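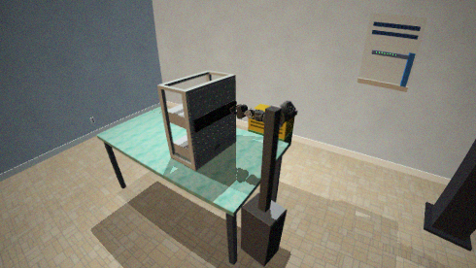
Render: Stingate simulation library, cabinet cell

Clarkeck G2 Parallel Gripper
Part no. 2601

The G2 is a two-finger electric gripper for small arms working close to furniture, shelving and open-front cabinets. It is supplied with a simulation model, so reach and clearance can be checked before the hardware is mounted.

Trial cell
The comparison cell has a column-mounted arm beside a table, with a tall two-level cabinet on the tabletop. The arm extends level from the top of the column, and the gripper end sits next to the far edge of the cabinet's side panel. Table, column and cabinet positions can be edited in the scene file.

Test setup
Each gripper was run for 800 simulated approaches on the same arm, with the same controller settings and the same start pose. A run was logged as clear if no part of the gripper or wrist touched the cabinet or the tabletop.

Results, clear runs out of 800
Clarkeck G2: 764
Hundeo H-Slim: 741
Yang Y3: 698

Most of the G2 contacts were at the wrist cover. The H-Slim has a narrower body but needs a longer adapter plate, and this costs reach at the lower level. The Y3 was run with its standard fingers only.

Specifications
Mass with fingers: 876 g
Payload: up to 300 g
Drive: electric, single motor
Supply: 24 V DC
Fingers: two, replaceable

In the box
Gripper, one pair of flat fingers, adapter plate, cable, mounting screws. The arm and controller are sold separately.

Notes
Simulated contact does not model cable drag. Leave slack at the wrist and repeat the clearance check on the real arm at low speed.

Page revised 28 November 2019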